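Site visit: Cirkside cold store, Jokivport
31 January 2019

The Cirkside store opened its new wing to trade visitors in November, and a second round of visits was held this week. The group was kept to 16 and split into two parties. Ours was led by Sadia Gilani, the refrigeration engineer for the site.

The wing holds 2,498 pallet positions in mobile racking over a heated floor slab. Glycol pipes run under the insulation to keep the ground from freezing and lifting the concrete. Gilani said the loop is fed by waste heat from the compressors and needs no separate boiler in normal running. The older building has an electric mat, which is being retired in stages.

Most of the questions were about the envelope. The walls are insulated panels supplied by Lashari, joined on site and sealed on the warm side. Vapor that gets past a joint will freeze inside the insulation and stay there, so each joint was checked with a thermal camera during cooldown. Cooldown took 14 days. Going faster risks cracking the slab.

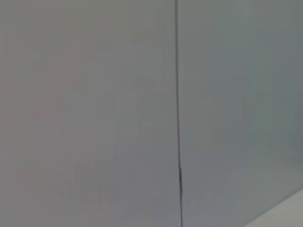 Photo: Ashley Sugden

Gray panels with a thin dark seam between them are a plain enough sight, and few people on a tour stop for them. The loading dock drew more interest. It has a lobby held just above freezing, with dry air blown across the freezer doors to limit frost. Door cycles are logged by a Briltance controller, and any door left open for more than 50 seconds raises an alarm in the shift office.

The plant room was viewed from the doorway only. It runs on ammonia with a low charge, and the evaporators are defrosted with hot gas in rotation. We asked for energy figures per pallet, but a full year of data is not yet available. Gilani expects to release them after the next summer peak.

Visitors should bring their own safety shoes. Coats and gloves are lent at reception, and parking is on the north side, past the weighbridge.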